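Changing the Beds at Skyrme House

A page from the February work weekend

Those of you who have stayed with us will know the house at its best, with the lamps on and somebody else's soup on the stove. This page is for the other side of things. Twice a year we strip every bed in the place, air the mattresses, go through the linen cupboard from the top shelf to the floor, and make the whole lot up again, and this winter the day fell on Saturday, February 9, 2019. It was raining sideways off the hill and there was no question of hanging anything out, so we stayed indoors with the windows open a crack and got on with it.

We have 12 beds at present, spread over two floors and the long room above the old dairy (which we still call Nomden, after the family who farmed here before us, although the painted board fell down years ago). The linen cupboard holds 75 flat sheets at the last reckoning, which sounds like a great many until you have had a full house and a burst pipe in the same week. They are nearly all plain white. We did go through a phase of stripes and one very brave purple, but white sheets can be put on any bed by anybody, they can be washed together as hot as you please, and when one wears out in the middle you can cut it up for pillowcases without anyone knowing.

I have put the pictures in no particular order, with a few words about how we like things done, partly for the sake of new helpers and partly because Radek Zeman has been asking me to write it down ever since he made up an entire bed with a tablecloth.

If you want a sheet to lie nicely it needs to be opened out properly first. We take hold of the corners and let the cloth fall, give it a moment, and then look for the side with the wide hem, because at Skyrme House the wide hem goes to the pillow end. Old cotton comes out of the cupboard with its creases well set, and I don't mind that at all – a night's sleep will see to most of them, and I would sooner spend the ironing time on the breakfast napkins. The bigger sheets are a good armful and it helps to keep the corners well up so that the edge doesn't sweep the floor.

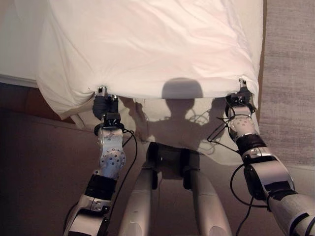

Huw Hopkin wrote in to say that his mother always folded her sheets in thirds lengthways before they went in the cupboard, so that they could be laid down the middle of the bed and opened out to either side without anyone having to flap them about. He says it saves the arms and saves the dust, and that she could do a double bed in less time than it took the kettle to boil. We tried it in the two small rooms after lunch and I have to say I was rather won over, although our cupboard shelves are on the narrow side and the thirds do stick out a bit. I may cut the shelf paper down and have another go at it in the autumn.

While we are on the cupboard, a word about Menden. Menden is the laundry in the village that used to take our sheets when the machine was poorly, and they always sent them back in flat parcels tied with tape, with a little slip on top giving the size. We have kept up the habit with the slips, and they are worth their weight in gold when you are standing on the landing at dusk trying to tell a single from a double by feel. Please do put the slip back when you take a sheet out. There is a jam jar for them on the middle shelf, next to the lavender bags. (The lavender is from the bank behind Hinard, the shed where we keep the mowers, and there is plenty more if yours has lost its smell.)

Then comes the part I enjoy most, which is getting the top sheet over the bed and straight. I was taught to throw it, and it is a lovely thing to watch when it works, but it does want a clear room and a bit of nerve. The quieter way is to lay it over from the pillow end and then go round to the foot, take the hem near its corners, lift it a little and draw it towards you until the wrinkles start to settle. Then look along the edge and see whether you have the same drop at each side. Pillows and cushions can go up at the head or to one side while you do this. Ours include some rather nice patterned ones with a fringe, and I am always pleased to see them, as they warm up all that white.

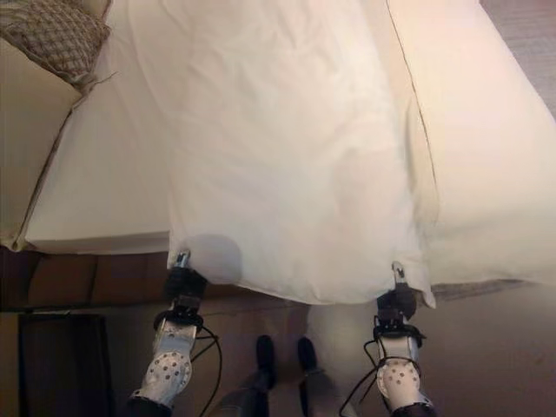

How far should a top sheet hang down at the foot before you tuck it in? Enough to go well under the mattress, so allow a good forearm's length, and pull it up towards the pillows afterwards if it has left you short for the turn-down.

Corners we do the hospital way, with the side lifted up on to the bed, the hanging piece tucked under, and the rest brought down over it. If you have never done one, ask, and somebody will show you on a spare bed. Do leave a little ease over the feet, though. Tall guests have told me, very politely, that our beds used to be made like envelopes.

After the sheets come the blankets, and then the quilts for anyone who feels the cold. The quilts live in the chest on the landing until Easter. We spent £362 on new mattress covers this winter, out of the open day money, and I hope you will agree that they were overdue. The old ones have gone to the animal rescue, along with a big bag of towels that were past being hung anywhere a guest might see them.

The next change will be at the end of the summer, and the list for it goes up in the porch as usual. Bring slippers, as we like to keep outdoor shoes off the landing carpet, and if you have any white cotton sheets at home that you no longer use, singles especially, we should be very glad of them.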